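**Ticket 2582 – bench top: rust mark, scratches, things not sitting flat**
Queue: Workshop furniture
Site: Trosska, back bench
Priority: low, then medium, see below
Product: Verkell perforated metal top

**Reported problem**

Top is marking up. Brown ring around one of the holes, scratches all over, and small screws keep going through the holes onto the floor. Also a rattle when you lean on the front edge. Want to know if we clean it, swap it or send it back to Cilidix.

**Log**

8:40 – Had a look. Surface is dusty, wiped with a dry cloth first. Rattle is easy to get, push down on the front left corner and let go. Didn't touch the screws yet.

8:55 – Checked the order. Plain dark finish, no extra coating. Cilidix sold it as "indoor, dry use". Somebody has been putting mugs and spray bottles on it, going by the old ticket notes.

9:10 – Shine is uneven depending where you stand, silvery blue one side and nearly brown on the other. Thought it was a worn finish. Moved the lamp and the shiny patch moved too, so just light. Crossing that one off.

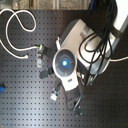
Can we use regular glass cleaner on the perforated top?

Skip it on this one – it runs down into the holes and sits there. Damp cloth with a drop of dish soap, then a dry cloth, then leave the bench clear until the undersdie is dry too.

9:30 – Rattle. Went underneath. Top is held by 16 screws, 5 of them turned by hand. Snugged all of them, worked from the middle out. Rattle gone at the corner, still a tiny buzz at the back rail. Stuck a felt strip between rail and top, buzz gone.

9:50 – Dropped screws. Not a fault, holes are just bigger than the little screws people use. Put a shallow parts tray on the supply list. Virk makes a rubber mat cut to size but then you lose the airflow, which was the reason for buying this top. Requester's call.

10:15 – Marks. Went over the plate close up under the lamp. Scratches are pale and thin, some straight, some curved, mostly toward one side. Can't feel the ones I tried with a fingernail. The ring is faint, rusty brown, goes around one hole near a bigger darker one. Want to know if its the plate rusting or something that dripped and dried.

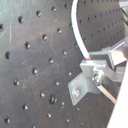
*Plate close up: scuffs, brown ring around one hole, white cable up top.*

10:30 – Tried the ring with soap and a soft toothbrush. Some color on the cloth, not much. No pitting I can feel. Leaning toward a stain from a wet can or bottle, not sure. Did NOT use steel wool, please don't, it will take the dark finish off.

10:45 – The larger dark hole. Looks a bit stretched and has a glossy rim. Could be punched that way, could be somebody forced a bolt thru it. Edge isn't sharp. Leaving alone.

11:20 – Asked Cilidix about a touch-up pen. They have one, wrong gray. Sample sheet only. Passed.

**Status**

- Rattle: fixed
- Scratches: cosmetic, no action
- Brown ring: cleaned once, watch it. Recheck in September
- Big hole: leave
- Parts tray: on the list, not ordered yet

**For whoever picks this up**

If the ring gets wider or turns rough, reopen this ticket, dont start a new one. Replacement plate is the 2000 mm length, the short one won't reach the back rail. Same screws fit – keep the old ones.

Moved to pending.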